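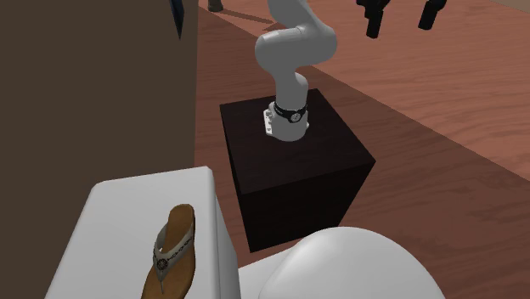

Thanks, and hello to whoever is eating lunch in the back. I'm Liette McIntyre, and for 28 days I've been reviewing Zullby, the simulation kit from Cimska that promises to teach your robot arm household chores before it breaks anything you own. On the slide is the bathroom module. One arm on a big dark box, a toilet, and a flip-flop on the tank. The wristwatch around the base of the arm is my favorite. (Pause. Let them find the watch.)

What you get for the license: the room builder, one arm model, a gripper and a library of 1,000 household items. Clutter is shuffled for every run. The manual calls this "lived-in variety." My sister calls it Tuesday's bathroom. Setup took me three tries, two of them my fault.

Next slide. Wide-open gripper, small brown cylinder lying over the lid hinge. Ask the room who would grab it from this side. Wait for hands. Mention that Mägi, the other kit I tested, has nicer lighting and no bathrooms at all.

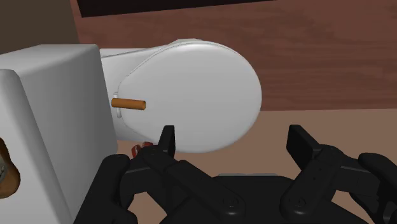

PART TWO: DOES IT EARN ITS PRICE?

I logged 2,562 runs on the Moltwood office machine, which now sounds like a hair dryer. Resets are quick. The error messages are poetry, and I mean that as a complaint. Read the "object is elsewhere" one aloud.

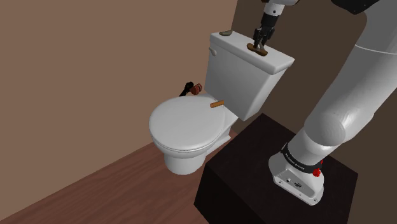

Camera placement is the feature I'd pay for. You can put a view anywhere in the room, and I ended up living in the high angled one. With the fingers right down at that brown thing on the tank lid, you can also check the cylinder on the seat lid without switching views. Saved me a lot of squinting.

Gripes, quickly: no undo in the room builder, and support answers in October if you write in September. Price sheet is by the door. Questions, then coffee.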